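Stainless saucepan: rainbow film and white spots after simmering, is the pan damaged?

Asked Sunday, April 28, 2019
2,552 views

I have a small stainless steel saucepan used mostly for rice, oatmeal and boiled eggs. After a few months the bottom inside has a blue and gold film that does not wash off with dish soap. There are also chalky white spots, mostly near the center. The label on the box said Pramari, 18/10 steel, and the care sheet only says "hand wash recommended." Water here is hard – the last utility report gave 300 mg/L as calcium carbonate.
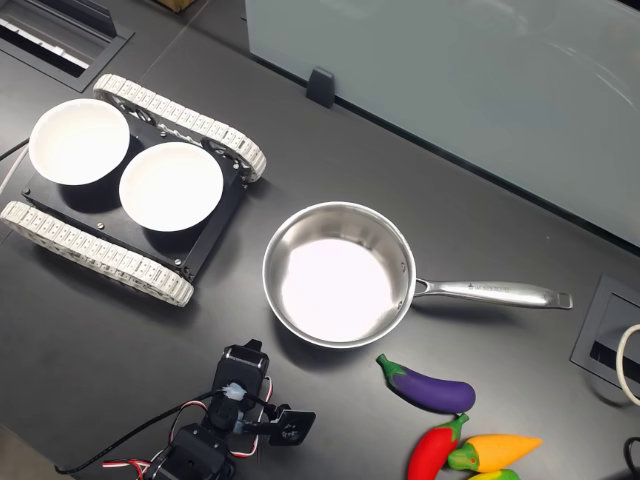
So far I have used a soft sponge, hot water and regular detergent. The film looks the same afterward. I have not tried anything abrasive. Two questions: is the surface damaged in a way that affects food, and what removes the marks without scratching the steel?

Share (3) | 4 comments

2 answers

Answer accepted by asker

These are two separate deposits and neither one is damage.

The white spots are scale. Calcium carbonate comes out of hard water when it is heated, and at 300 mg/L you will get it every time you boil eggs. Any weak acid dissolves it. Mix one part white vinegar with three parts water, enough to cover the spots, bring it to a simmer, turn off the heat and leave it until it cools. Pour out, wash with detergent, rinse, dry with a towel. If spots remain, repeat with citric acid, one tablespoon per quart.

The blue and gold color is heat tint. Stainless has a thin chromium oxide layer, and when it is heated it thickens slightly and the color comes from light interference in that layer. It is harmless. The same vinegar treatment often fades it. If it does not, use a powdered cleanser based on oxalic acid, made into a paste, rubbed on with a damp cloth for 60 seconds and rinsed well. Wear gloves and do not leave the paste to dry on the metal.

Things to avoid: chlorine bleach, steel wool, and adding salt to cold water in the pan. Undissolved salt sitting on the bottom can cause pitting, and pits are permanent. Add salt after the water boils.

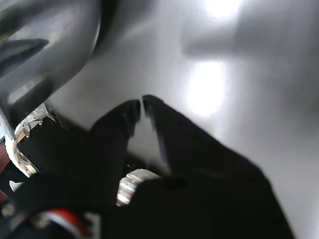
Posted by Rey | member | 300 answers

Agree on the vinegar. I would skip the cleanser unless the color bothers you, it comes back the next time the pan boils dry or sits on high heat with not much in it. Medium heat is enough for oatmeal. I have an old Vaden pan that has been blue inside for years and it cooks the same.

Drying it right after washing helped me more than any product. Have not used citric acid so can't comment on that part.

Share (1) | 2 comments

Contact Zovel Help | © 2019 Zovel | Back to top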